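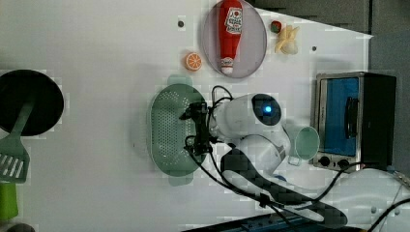
Last updated: October, 9:14 a.m.

Play kitchen restock — Roken room

The Sakamoto play kitchen set goes back on the shelf list this month. Keep the green colander, the lavender plate and the toy toaster oven together as one kit. Small food (orange slice, banana) is stored in a lidded tub. Wipe plastic parts with mild soap and air-dry. The ketchup bottle has white labels — do not soak.

Filed under: Toys & Equipment
Reading time: 1 min

Comments (2)
trudi_k: Does the oven need a tub too?
amberg_desk: No, shelf only.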